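Visit to Grosico, 22 January 2023

I went to the Grosico open day half expecting to be sold something, and for the first half hour I was. Henryk Sadowski gave the welcome talk and used the word "learning" so often that I stopped writing it down. The firm wants a two-armed robot that can put things away in a kitchen. To get there it collects examples: a person steers the arms, the computer records every movement, and a program called Clikix is trained to copy them.

What the brochure leaves out is that most of this happens in simulation. We were taken to a row of desks where operators drive arms on a screen, over a marble worktop that exists only as graphics. The job that morning was fruit and veg into a bowl. 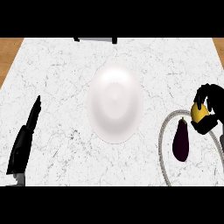 Teresa Kołodziej, who runs the sessions, told us they want 1,000 good examples per task and had 779 for this one. I asked who decides what is good. The operator does, mostly, and Damian Malinowski checks a sample later in the week. How big a sample? He said it depended on the week.

My main doubt is the lemon. A lemon made of numbers weighs whatever it has been told to weigh, and an aubergine with no give in it teaches you little about gripping a real one. Teresa said the surfaces and lighting get changed between batches so that the program doesn't get used to one kitchen. Fair enough, but that deals with how things look. I was asking how they feel to the gripper, and got a slide about lighting.

They promise trials on real arms in November. I have put my name down.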